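4.3 Setting the table after assembly

This section is for the Plusalstead dining table with the natural wood top. Please finish section 4.2 (leveling the feet) before you put any dishes on it. The tabletop is 172 cm long and can carry 38 kg when the load is spread well.

Before you start

Wipe the top with a soft cloth, a little damp, and always along the grain. Then dry it with a second cloth. Do not use the Sison floor cleaner from the care kit on the table. It is made for tiles and it leaves white marks on the wood.

1. Bring all tableware for one person to the table before you begin. For a simple breakfast or soup setting you need one bowl, one cup, one plate and two spoons.

2. Put the bowl down first. Lower it straight and do not slide it. The unglazed ring under a ceramic bowl can scratch the oil finish.

3. Put the cup to the right of the bowl, with the opening up. Leave a space as wide as your hand between them, so that a person can lift one without touching the other.

4. Lay the two spoons next to the cup, side by side. The bigger one is for soup, the slimmer one for tea or dessert. They may lie a little diagonal at this point, you will make them straight in step 7.

5. Hold the plate by the rim and keep a firm grip on it until it is put down.

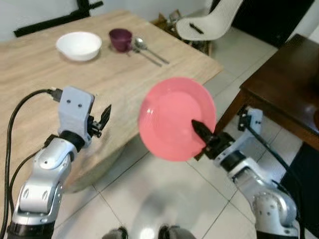

6. Lower the plate slowly, one side of the rim first, then the rest. Let go only when it lies flat and does not rock. If it rocks, check for crumbs under it, and after that check the feet of the table again.

7. Make the spoons straight, with the handles toward the person who will sit there.

Caution: Tiled floors are hard. A plate or a cup which falls from table height will nearly always break. Keep all pieces well inside the edge – three fingers is a good measure.

Caution: Do not put hot pots directly on the wood. Use a Grillico mat or any other thick mat.

Note: Plates with a wide rim need more place than you expect. For these we recommend 600 mm of table edge for each person. The Cadorham placemat in size 68 is too deep for this table when people sit on both sides.

Note: Wipe spilled tea or juice at once. If a ring stays, see section 6.1, Small repairs of the surface.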